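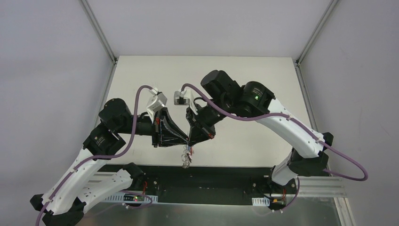

Drostano Two-Arm Bench: what you get, what it costs you, and how to plan for it

Updated October 2023

Hi, I'm Luminița Ghiță, and I look after bench systems at Viveo. Most of the people who land on this page are somewhere between "my boss says we can have a robot" and "wait, what else do I have to buy?" So I wrote the page the way I'd talk you through it on the phone. Prices are on the quote sheet (they move with the options, and I'd rather give you the right one than a stale one), but everything you need for planning is right here.

What the Drostano is

It's a complete two-arm workstation. You get a pair of matching arms, a gripper on each one, a camera at each wrist, a white work surface and the frame that holds it all together. People buy it for small, fiddly handling jobs: passing a part from one side to the other, holding something still while the other hand works on it, sorting odds and ends that don't sit nicely in a tray. Keys on a ring are a great test, by the way! They swing, they flop over, they're shiny, and they never hang the same way twice. If you have something like that in your own work, bring it up when you ask for a quote.

What's in the base package

Two arms, mounted and aligned at our shop
Two grippers with open-frame fingers
Two wrist cameras with brackets
Cables, already routed along the arms
White tabletop on an aluminum frame with gray side and rear panels
Control box and power supply
Two spare finger sets
First-day setup call with me or whoever is on that week

What's not in it

A computer. I know, I know. We used to bundle one and it made everybody unhappy, because half of our customers have an IT department with strong feelings about what gets plugged into the network. We'll send you the minimum spec and you can buy whatever you like. If you really want one from us, ask, and I'll add it as a separate line.

Also not included: the bench or floor stand underneath, any guarding your safety person asks for, and the parts trays for your own job. Budget for all of these early. The trays are the one people forget, and then the arms sit there waiting while somebody tries to cut foam with a kitchen knife.

Fingers and grippers

The standard fingers taper to a narrow tip, so they're good at getting hold of thin things like rings, loops, tabs and small hardware. They're not what I'd choose for a full jar or a heavy casting. For wider objects we sell the Dollesine pads, which swap on with a hex key and give you a softer, broader grip. You can order them later, no problem, but if you already know you'll want them, put them on the first order and save yourself the second shipping charge.

Fingers wear. Treat them like drill bits. My advice is to keep one spare pair at the bench and another in a drawer, and reorder when you open the drawer.

Cameras and cables

Each arm has its own camera up by the wrist, so you get a close view of what that gripper is doing. On shiny parts your room lighting matters a lot more than the camera does. Before you spend money on a camera upgrade, try moving a lamp. I've talked several customers out of an upgrade this way and my sales manager has mostly forgiven me.

The purple cables are ours, and we picked a color you can spot from across the room on purpose. Leave the slack alone, please! A new owner always wants to tidy the big loops with zip ties, and then the wrist turns, and then I get an email. The arm needs that extra length to move. Check the fasteners when you do your regular wipe-down and replace any that have come loose.

Space and power

Plan on a clear area 2 meters wide, and keep a walkway behind it so someone can get to the back of the frame. The crate weighs 41 kilos with the packing in, so have a second person ready on delivery day. It runs from an ordinary wall outlet. I'd still give it its own circuit if your building is old or if there's a compressor on the same line.

Keep the table surface plain while you're getting started. It's tempting to bolt things down on day one, but you'll change your mind about the layout at least twice.

How to budget for it

Split it into three lines and you'll have a much easier time with your finance people.

First line, the equipment. That's the base package plus whatever options you check on the quote.

Second line, getting it going. Trays, stand, computer, guarding, and somebody's time. The time is the big one. Pick a person, put their name on the plan and really give them the hours. The Nair plant bought their first unit with nobody assigned to it, and it spent most of a winter under a dust sheet. They bought the second one after they'd fixed that, and it was running parts inside a month.

Third line, keeping it going. Fingers, pads, cable fasteners, and the yearly service. The service interval is 1000 running hours or one year, whichever comes first. You can send the arms in or we can come to you (travel gets billed separately, and I'll quote it up front).

If your budget year closes in March, please don't wait for March to ask! Everyone does, and the build slots fill up.

Lead time and ordering

Current lead time is 37 working days from a signed order. Extra fingers and pads ship from stock. If you need a rush, tell me early and I'll look at what can be moved, though I can't promise anything.

To get a quote, send me three things: what you want to handle (a phone picture is fine), how many you handle in a shift, and where the bench will stand. If you don't know the middle one, a guess will do. I'd much rather start with a rough number and fix it together than have you hold off for weeks chasing a perfect one.

Returns and warranty

One year on arms, grippers, cameras and control box. Fingers and pads are wear parts, so they're covered only if they arrive damaged. Please open the crate within a week of delivery and tell us about any problems then, while the carrier will still listen to us. Keep the crate if you have anywhere to put it, you'll want it for service.

Options list

Dollesine wide pads, set of four
Extra standard fingers, per pair
Floor stand with locking casters
Second-day training, on site or by video
Computer to minimum spec
Replacement wrist camera and bracket
Replacement cable set, with fasteners

Use the quote form and put my name in the notes if you'd like it to come straight to me.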